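1 Dec 2020

Hiner arm, bench 2, shared workshop

Carried on from the list left at the end of last session. The forearm link is the reprint with the round cut-outs. It takes the same screws as the May version, so the old brackets went straight back on. One screw hole in the base bracket had closed up slightly in printing and needed opening with a hand drill.

Elbow servo was binding near full extension. Took the horn off, turned it by one tooth, refitted. The offset in the config file for that joint is now 2247. The old value is commented out beside it, please leave it there until the wrist has been redone as well.

Cable from the lower part of the upper arm to the wrist has been left in loose loops. With the tie where it used to be, the wrist pulled tight when the forearm came level, and the bus dropped out. No dropouts logged this evening in 200 moves between home and the low pose. I would still like a proper clip at the elbow. Sesus has a split ring design in the shared folder that might do if scaled down.

Gripper: purple fingertip fitted. Speed limit set to 66 in the Brollatum script for anything below the wrist clearance height. It can go up again once the low pose repeats properly. At present the tip comes back slightly high if it approaches from the right and slightly low from the left, which I take to be backlash in the shoulder. Shimming the shoulder bracket is the next thing to try.

Camera bar is on the front of the gripper. Its weight makes the sag at full reach worse, so the gravity term will want redoing with it attached. Exposure fixed by hand. Auto exposure hunts whenever the arm passes over a shiny patch, and the dark board is bad for that when there is water on it. Wipe it down before running the calibration or the corner finder picks up droplets as points.

Siriwardena board file is still the old outline and does not include the ledge along the back. Needs measuring and adding before anyone runs the planner near the base. 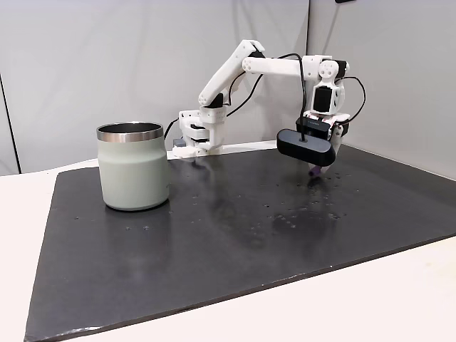 Left to do: shoulder shims, elbow clip, gravity term, ledge in the board file. Spare servo is in the left drawer with the horn already off. The 2 mm driver is missing from the rack again, so I have been using the one from the soldering bench.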